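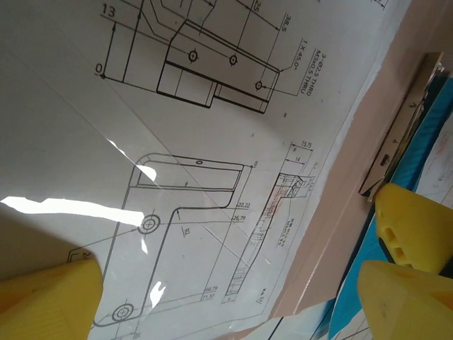 Technical drawing in a clear sleeve. The callout beside the block asks for M3x0.5 THRU.

Nodureck Clear Drawing Sleeves
Item 1413

Devadiga, who make these, say they are "glare-free". We don't believe it and we've taken the words off our listing. Under a bench lamp a glossy sleeve shines, and you will end up tilting the sheet to read a small radius or a note printed up the side. Bring the lamp round to one side and it gets better.

They do keep oily thumbs off the paper. The maker also claims 2000 wipes before the plastic clouds. We gave up at 17, so make of that what you like.

Open along one short edge. No punched holes. Sleeves only, drawings not supplied.

If you need a matt finish, look at the Colia range, though it is dearer and fine grey lines look fainter through it.

Collection from the Penville counter or by post.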